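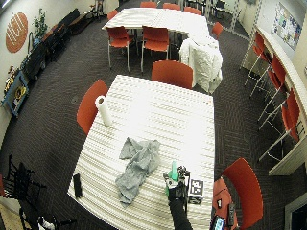 Figure 1. A shared table with a grey cloth and a roll of paper towels.

Research › Working Papers › Households and Work
Filed under: Cleaning, Habits and Everyday Life

4. What people mean by a clean table

When we first sat down to plan the interviews, we had rather supposed that everyone would mean more or less the same thing by the word "clean", and that the interesting differences would lie in how often people did the wiping and who ended up doing it. We were gently put right within the first afternoon. One of our earliest speakers, a retired school cook from Plosell, told Milagros Barredo that a table was clean when she could put a slice of bread straight down on it, and that anything short of this was merely tidy. Her neighbour, who had listened to all of this with great patience, said that a table was clean when it was dry.

Dryness came up again and again, far more than we had allowed for in our list of topics, and we are grateful to Lionel Huet for insisting that it be given a heading of its own. Of the 100 households we visited in Plosell and Seltitz, a good many kept one cloth for washing and a second for drying, and could tell the two apart at a glance even when we could not. Others had given up the second cloth in favour of paper, usually with a little guilt attached. "My mother would have had words," as one man in Seltitz put it, tearing off another sheet.

The cloth itself deserves a few lines. Earlier writers (Brunet and Chong, in their study of the Clalier flats) treated it as a plain tool, something to be counted along with the bucket and the brush. Our speakers talked about it more fondly than that – they knew where it had come from, often an old shirt or a worn bath towel, and they had firm views on when it should be retired. The usual resting place was over the tap, though a surprising number admitted to leaving it wherever the job had ended.

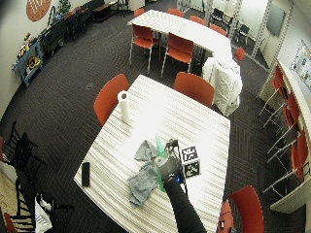 Figure 2. Grey cloth left spread on a table top, with paper towels near the corner.

Shared rooms were another matter. In the meeting rooms and hallways we asked about, people were much less sure whose standard applied, and tended to fall back on paper even when they disliked it at home. Solène Vasseur has suggested, rightly in our view, that a cloth asks you to trust whoever used it last, and that this trust is easily given in a kitchen and hard to give in a room used by strangers. One office worker told us that in 9 years she had never once picked up the cloth by the sink, and could not say who washed it.

We would be wary of making too much of this. Our speakers were generous with their time, and people who will happily talk about dishcloths for an hour may well care about them more than most. The questions on smell, which several of them raised without any prompting from us, are taken up in section 5.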